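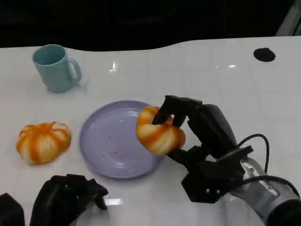 One early reader of the Tollex Household Water Use Records asked that the file state plainly which readings were taken from a meter and which were estimated by the household, and the present release does so in a separate column.

Home | Data | Methods | Archive | Contact

Filed under: Open Data, Water and Utilities

# Tollex Household Water Use Records

## Summary

The records cover 274 households in the Chettiar and Worska districts. Each household kept a daily log of water used for cooking, washing and cleaning through the month of May. Release 4 was posted on 7th June.

## Contents

- `daily.csv` - one row per household per day
- `homes.csv` - dwelling type, number of residents, district
- `notes.txt` - remarks entered by households

## Known limits

Logs from 46 households have gaps of one week or longer. These rows are kept and flagged. Garden use was not recorded. More than 60 entries in the Worska portion were given in gallons and have been converted to liters; the original values are in `notes.txt`.

## Terms of use

The files may be copied and reused with credit to Trarnadeo. Household codes must not be matched against billing records. Corrections should be sent to the data desk with the row number.

Print this page | E-mail this page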